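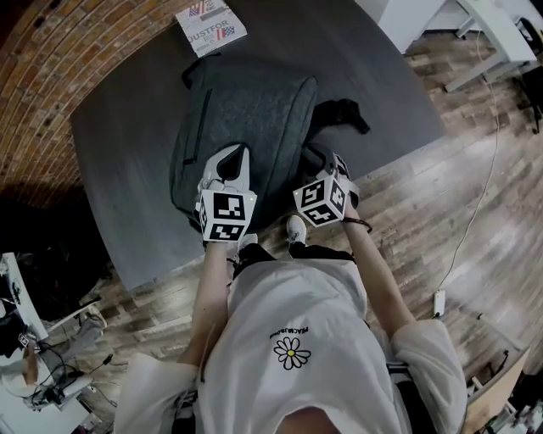
Where is the Indthorpe market going next month? It's moving down the hill from Prosside Square to the old Meinecke yard, next to the bus stop at the bottom of Pritgate Lane, and it's staying there until the drains under the square are fixed.

I know, I know, we've heard this before. There was talk of the Meinecke yard back when the square flooded the first time, and then the water went away and so did the talk. But this time the town has put it in writing. The notice went up on the door of the library on September 30, 2021, and I stood in the drizzle and read it twice so I could pass it along to you.

The short version goes like this. The storm drain under Prosside Square is older than anyone had on paper, and when the crew put a hole in the pavement in August they found it had sagged in the middle. You've probably driven past the orange fencing by the pharmacy. The whole north side of the square has to come up, pipe and all, and you can't run a produce market on a trench. The south side is staying open for parking and for deliveries to the shops, so the market can't just shuffle over either (I asked).

The yard has room for up to 22 stalls. The square fits more than that when everyone squeezes in, so a few of the sellers who only come when the weather's nice may have to take turns. The regulars keep their places. That includes the bread people, the two apple stands, the egg lady, the man with the honey and the candles, and the fish truck, which gets its own corner by the gate because it needs to plug in. The cheese stand wasn't on the list when I looked, and I got a little worried, but it's only that they'd already planned to stop until spring.

Hours change too, so please read this part if you skip the rest. The market will open at 8 in the morning, an hour later than you're used to, and it'll close at the same time it always has. The reason is the buses. The first couple of runs turn around right at the yard entrance and the drivers need the space clear until they're gone. If you're one of those people who likes to be there in the dark getting first pick of the mushrooms, you'll have to find something else to do with yourself for an hour. I plan to sleep.

I called Sieglinde Teuber, who sells the mushrooms and has had the same spot under the clock for as long as I've lived here. She's in favor of the move, which surprised me! "The square is windy and it slopes," she told me. "I have been chasing my own paper bags down that hill for years. The yard is flat." She does worry about her older customers, the ones who walk over from the apartments behind the church and don't want to climb back up Pritgate Lane with a bag of potatoes. So do I, a bit. It's a steep lane, and there's nothing to sit on until you get to the wall by the dentist.

The town says it's looking into a bench or two. It also says the number 5 bus will stop at the yard in both directions on market mornings — it only stops on the way out of town now — so you could ride down, shop, and ride back up. I'd love to tell you the fare's going to be waived for that one stretch, because that was the rumor going around at the bakery, but the woman I talked to at the bus office hadn't heard a thing about it. Bring change.

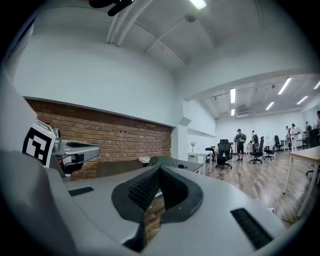
Parking is where people are going to get grumpy, and I'm already a little grumpy myself. There's a strip of gravel along the back fence, and the sellers' vans will take up most of it. After that it's the street, and you know how Pritgate Lane gets when someone leaves a truck on the bend. The lot behind the Methodist hall is open to anyone on market mornings, and there's a path from there that comes out across from the yard. It's a nice path, too, with blackberries along one side, though it gets muddy down by the culvert and I wouldn't try it in good shoes.

A word about the petition, since a few of you have written to me about it. It had 1007 names on it when it was handed in at the town office, and what it asked for was that the market not be canceled over the winter. It didn't ask for the market to stay in the square. I've heard it described both ways in the same checkout line. I signed it myself, so I do remember what I put my name to! Canceling was a real possibility for a while, as the first plan was simply to close up until the pipe was done, and plenty of the smaller growers said they'd have had to look for a place in another town. Some of them may not have come back, and then where would we be for leeks.

So that's settled, at least. What isn't settled is how long it all takes. The notice says "until completion of works," and when I asked for a guess I was told early spring if the ground doesn't freeze hard. Then a second person in the same office told me late spring. I've written both down and I'll let you know who wins.

There's one more thing, for anybody who remembers the yard from when Meinecke still sold lumber out of it. The big shed is staying locked. The roof's been patched but the floor in there hasn't been looked at, and the market has only been given the open part, from the gate to the old weighing hut. If it pours, the sellers will be under their own canopies just like they are now. The hut is going to be used for coffee, and I'm told there'll be soup once it gets cold, made by the couple who run the lunch counter on Prosside Square. They lose a lot of their trade with the fencing up, so go buy soup from them, wherever you find them. The split pea is very good. The tomato is fine.

Restrooms are the ones at the bus stop, and they'll be unlocked when the market opens. Dogs are allowed on a leash, same as before. The knife sharpener will come the first market of each month and set up just inside the gate, so you won't have to carry your bread knife through the crowd.

If you sell at the market and haven't had a letter with your stall number yet, stop by the town office and ask for one at the front desk. A couple of the letters were sent to old addresses and have come back, and they're holding them there in a folder by the window.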